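Housekeeping and Home Organisation, Evening Course
Handout for session 7: Bags, snacks and the cupboard by the door

Right, so these are my notes from Monday, tidied up a bit, for those of you who missed it and for those of you who were there but spent the second half arguing about cereal (you know who you are!). Bring this sheet with you next time, we'll be going back to the list on the last page.

Where we'd got to

Last time we did shelves and I asked you all to go home and empty one food cupboard onto the table. Most of you did. The results were much as I'd expect: plenty of tins, rather a lot of rice, and one whole corner of every cupboard given over to small packets that had come out of their multipack and gone wandering. Crisps, biscuits, little sachets of drinking chocolate, the two cereal bars left over from a school trip in April. I call this drift. It happens in my kitchen too, and I've been teaching this course for years.

Drift is a bag problem more than a shelf problem. Small things in crinkly wrappers don't stack and they don't stand up on their own, and when you pile them on a flat shelf they slide forward the moment you open the door. Put the same things in something with sides and they behave.

What sort of bag?

I brought a heap of bags along and we passed them round. My own feelings, for what they're worth:

Thin plastic carriers. Fine for a day or two. They hold a small pile of snacks perfectly well and you can fold the top down so you can see in. They do slump, though, so keep them short and not too full.

Cloth bags. Lovely, washable, and I've far too many. The trouble is you can't see through them, so either label them or accept that you'll be rummaging.

Stiff shoppers with a flat bottom. These are my favourite for the floor of a cupboard. I use a Saludo one for potatoes and it has lasted ages. (The handles flop over the front and get shut in the door, so tuck them down inside.)

Paper. Good for bread and onions, hopeless for anything you open ten times a day.

If you want to spend money, the market at Girnley has a stall that does wire baskets, and there's a household shop in Vamham, up the hill past the library, with the clear tubs I showed you. Please don't buy anything until you've sorted, or you'll be buying tubs for things you end up eating.

Sorting a snack bag, the way we did it

1. Clear a space first. A bit of table as wide as your two arms is plenty. Wipe it down.

2. Fetch every snack in the house. That means the cupboard, the tin on top of the fridge, the glove box, coat pockets, the desk drawer. People always forget coat pockets.

3. Check the dates as you go and make two heaps, one for keeping and one for eating this week. Anything open and unclipped goes on the eating heap, or in the bin if it's gone soft.

4. Choose a bag for the keeping heap. Open the mouth right out and fold the rim over on itself, so you have both hands free and the thing stays open while you're loading it.

5. Boxes go in first, at the back, standing up. They're the stiffest things you've got and everything else can lean on them. Soft crinkly packets go down the side, and anything thin can be slotted upright in the gap between. Tall wrappers stand at the front or the edge with the name facing you. In the yellow bag there's a bright yellow wrapper upright on one side, an orange box behind it, a patterned white packet against the inside of the bag and something thin and pink wedged in the middle, and you can tell them all apart from the top without moving a thing.
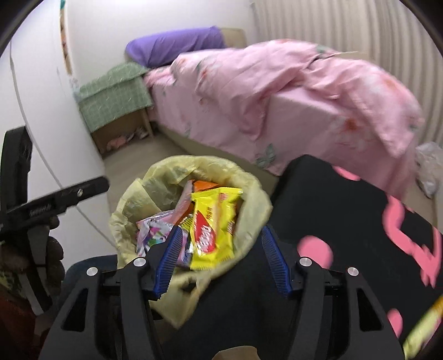 6. Stop before it's full. I know, I know, there's always one more packet. But if you have to press down to get it in, the things at the bottom will be crumbs by the weekend.

7. Put the bag where the hands are. If the children get their own snacks, it goes at their height. If they don't (or if it's you who needs saving from the biscuits!) it goes on the top shelf.

A word about colour

Somebody asked whether it matters what colour the bags are and I said no, and then on the bus home I changed my mind. It does help if the bags next to each other look different. A pale one for snacks and a dark or patterned one for something else, and the whole household learns which is which without a label. My sister-in-law has three identical blue bags in a row and can never find the teabags.

How much is too much?

This was the bit that got heated. I'd asked you to jot down what you found, and one of our tables, four households between them, came up with 161 single packets. They then got very keen and added up the energy on the labels of one evening's "bits and pieces", which came to 3,860 calories across the table. I'm not a dietitian and this isn't that sort of course, so I'm not going to comment, except to say that I went home and had an apple.

My own rule is that a household gets one snack bag and one spare multipack. When the bag's down to the last few things, open the multipack and tip it in, then put the multipack on the shopping list. You never need to count anything. Some of you shop monthly, in which case have two spares and keep them somewhere dull, like behind the ironing board.

Things that went wrong on Monday

The clear tubs from Bradow have lids that look the same and aren't. Check yours before you cut the label off.

Chocolate and anything minty shouldn't share a bag. We found this out with our noses.

Clothes pegs work better than bag clips on big packets, but they do fall off foil ones.

For next time

Please do your own snack bag at home before the next session and leave it alone for a week. Don't top it up. I want to hear what was left at the bottom, because those are the things you can stop buying.

Also bring:
one bag you like and one you can't stand
a pen
your shelf sheet from last time, with the bit about heights filled in
a damp cloth in something waterproof (we're doing the fridge)

The reading is page 276 of the course folder, the one on rotating tins. It's short, and you can skip the box about cellars unless you've got one. The room's open from half past six and the kettle goes on straight away.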